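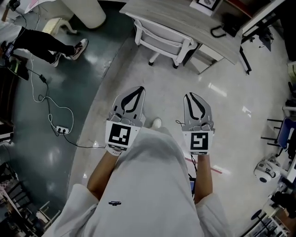
Should a small group buy its grippers before it buys its robot arm? In most cases it should, provided the money for spare fingers, cables and operator hours is in the same budget line and not left for a later request.

I have argued this with enough people to know where the objection starts. The arm is the large number. The arm has the long lead time. A finance office understands an arm, because it can be tagged, insured and depreciated. A pair of hand-held grippers looks like an accessory, and accessories get bought with whatever remains at the end of the year.

The order is wrong for any group whose work depends on recorded demonstrations. An arm without data is a fixed asset waiting for a use. A pair of grippers worn by a person produces recordings on the first day they work, and those recordings tell you things you need before you sign for the arm: how far the hands travel, how often both are needed at once, how heavy the objects are in practice, and how wide the fingers must open. Those four answers decide payload, reach and whether one arm will do. Groups that buy the arm first tend to guess at all four, and then spend two years choosing tasks to suit the guess.

Urszula Krajewska, who ran purchasing for the Farkovcombe workshop when I was there, disagreed with me on one point, and she was partly right. Her view was that hand-held equipment is cheap to buy and expensive to own. We had budgeted 2000 for a pair of grippers and treated the matter as closed. Our first plan had no line for replacement fingers, none for printed markers, and none for cables. Cables were the worst of it. A gripper that a person carries through a room puts more strain on its connectors than one bolted to a flange, and the strain comes from directions the connector was not made for. We then bought 11 cables in one order, at the small-order price, with express shipping. That is a planning failure and it has nothing to do with the quality of the hardware.

So the first rule I would put in any plan is to price the consumables for a full year at the time of purchase. Markers that are scratched or lifting at a corner should be treated as worn parts. Finger pads are worn parts. Cables are worn parts. If the supplier cannot quote them separately, the supplier is selling a demonstration kit.

The second rule concerns hours. Equipment budgets usually stop at the equipment, and the person wearing it is charged to some other account, or to none. At Farkovcombe we planned 400 operator hours and had paid for less than half of them when the plan was approved. The remainder was supposed to come from staff between other duties. Staff between other duties produce short sessions, and short sessions carry the same setup cost as long ones: calibration, a check of both grippers, a check that the recording is being written, and the same list again in reverse. An hour of recording that needs forty minutes of setup should be entered in the plan as an hour and forty minutes.

The third rule is to budget for the room. I do not mean a purpose-built cell. Ordinary rooms with desks, chairs and stored equipment are good places to record, and clearing them out removes much of what the data is for. But an ordinary room needs outlets where the operator will stand, cable covers where people walk, and enough shelf space that the gear does not have to be packed away each evening. On our sheet this came to less than the express shipping on the cables. It was still struck out in January as "facilities" and had to be argued back in.

Sombat Kaewsai makes the opposite case better than anyone I have read. He holds that recordings made before the arm is chosen may not transfer to it, and that a group can fill its disks with motions its eventual robot cannot perform. The risk is real. An arm with a short reach will not follow a person who leans across a desk. I would answer that the same recordings show you the problem while there is still time to order a different arm -- and that the alternative is to find it out from an arm that cannot be returned.

He is on firmer ground when he warns against buying several kinds of gripper at once. We compared quotes from Jokley and Zusance, and there was some pressure to take one pair from each so that both camps would be satisfied. Two designs mean two sets of spares, two calibration routines and data that has to be kept apart. Buy two identical pairs if the money allows. The second pair will be called a spare for a few weeks and then will be in use.

As for the arm, put it in the following year's plan with a range, and attach the list of measurements that will narrow it. Finance offices dislike ranges. In my experience they dislike amended purchase orders more, and the Farkovcombe file had 13 of those.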